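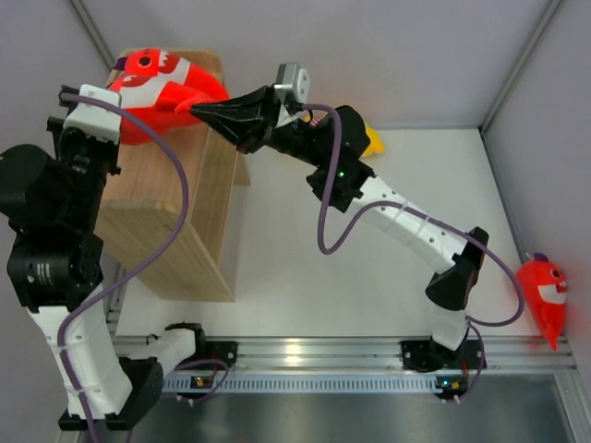

Red monster plush on the wooden box stand, with the smaller red plush on the white tabletop.

Hawthorne Toy Library
Posted Tuesday, 9:40 a.m. by Clifford MacLeod, Collections

1/ The Hawthorne Toy Library is reviewing its soft toy collection this March. The collection now stands at 366 items across the Haltitz and Bedness branches. This thread sets out how soft toys are checked, cleaned and returned to the shelves, and what borrowing families are asked to do.

2/ The larger toy in the photo is a monster in bright red and orange. It has a white band with jagged teeth, a round eye marking and a small purple tuft on top. Members have asked for more characters of this kind, and the spring purchase list reflects those requests.

3/ Bright reds require some care. Certain dyes release color in the first few washes, and a pale toy in the same load may come out pink. Red and orange toys are therefore washed separately at both branches. We recommend the same practice at home.

4/ Each soft toy is checked by hand before it is lent. Staff press the sides and the seams to find lumps, gaps in the filling and loose stitching. Eyes, teeth, tufts and other raised details are tugged firmly. A toy with a loose part is withdrawn the same day.

5/ Small repairs are done at the Bedness branch on Tuesday mornings. Most consist of closing a seam or securing a tuft. Toys with torn faces or flattened filling are generally retired, as the cost of repair exceeds the cost of replacement.

6/ Members are asked NOT to sew or glue a damaged toy before returning it. Please place it in a bag with a short note saying where the damage is. There is no charge for ordinary wear.

7/ Washing at home is not required. Families who prefer to wash a toy before returning it should use a cool, gentle cycle and a mild detergent, and should let it air dry completely. Tumble drying can harden the pile and shift the filling – please avoid it.

8/ A toy that is returned damp cannot be shelved. It is held for 7 days in the drying room and checked again. During that time it will appear as "unavailable" in the catalog, and reservations will move down by one week.

9/ Display stands. Several members have asked about raising a favorite toy off the table, as in the photo. A plain wooden box works well. It should be wide enough for the toy to sit squarely, with sanded edges and no exposed staples or nails. Keep it away from direct sun, as red fabric fades quickly in a south-facing window.

10/ Large and small toys of a similar color are cataloged as separate items unless they were donated as a set. Sets carry a green tag and must be borrowed and returned together. If one half of a set is missing, please tell the desk when you return the other. The loan will stay open until both are back.

11/ Donations. The library is able to accept up to 200 further soft toys this season. They should be clean, complete and labeled with their fabric content. We are unable to accept toys with button eyes, toys containing beans or pellets, or toys from homes where they have been stored in a damp basement.

12/ Donated items may be left at the Haltitz desk from 11 a.m. A short form is required for each bag. Forms are available at the desk, or by writing to the Collections office on Drenis Street.

13/ Correction to post 8: the hold applies to soft toys only. Wooden and plastic toys that are returned damp are dried at the desk and shelved the same day.

Contact: Collections Office, Drenis Street | © Hawthorne Toy Library | Back to top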